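Friday, by the Grenavia Residents' Newsletter desk
Last updated: December

Tea hour moves to the small hall

From this month the tea hour at Sarnero House will be held in the small hall, on the ground floor. The big room upstairs needs a new floor, and the work will continue until spring. We start at 3 p.m. as before, and the door on Pangaribuan Street will be open from 2:30.

Please bring your own cup if you can. We have 24 cups in the cupboard, and last time 23 of them were in use before the cake was cut.

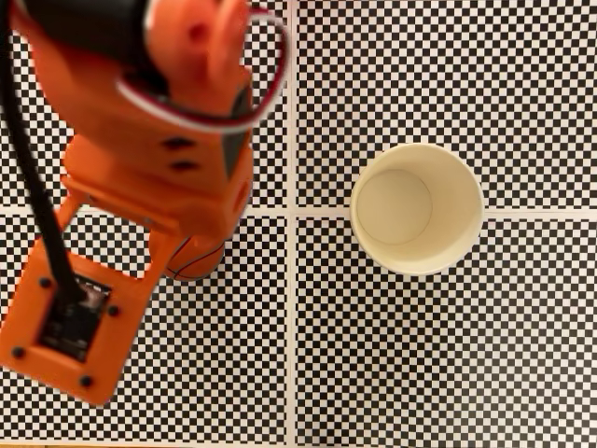
Issue 1276

The black tea will come from Umalent again, as many of you have asked for it. For those who do not drink tea in the afternoon, there will be apple juice and warm milk. If you wish to bake something, kindly write the ingredients on a small paper and put it next to the plate, so our neighbors with allergies can choose safely.

Contact: Sarnero House front desk | Back to top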